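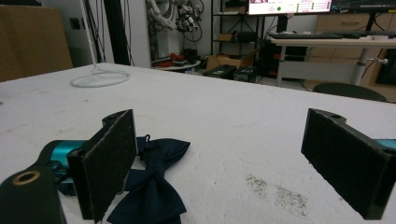 Slide 1. White table surface, with two black grip pads facing each other.

Speaker notes: Shared Tables, Shared Costs. Ollham Community Buildings Forum, Monday, March 27, 2023

Welcome members and thank the Wesik Trust for the use of the hall. Remind those present that questions will be taken at the end.

The subject this morning is the furnishing of public rooms. Councils plan carefully for roofs and boilers, while tables and chairs are often bought in a hurry at the close of the financial year. The Trust reviewed 109 rooms in the Ollham district. In 40 of them the tables could not be moved safely by one person.

Pause here. Ask how many members keep a written furniture record.

Slide 2. Surfaces.

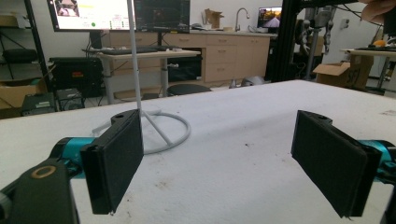
A pale top reflects daylight and may allow a room to be used later into the afternoon without lamps. It also shows marks sooner. The Trust advises that cleaning hours be agreed before an order is placed - not afterwards, as was the case at Samir House.

Slide 3. Cost.

The Wusto scheme allows member halls to buy together. The last joint order came to 2280 pounds and was divided between five halls. Delivery was charged separately, and members should allow for this in their budgets. Orders for the next round close in June.

If time is short, leave out the section on stacking chairs and go directly to storage.

Slide 4. Storage.

Folded tables should stand upright against an inside wall, clear of fire doors and heaters. Refer members to page 5 of the handout for the spacing required. Take questions.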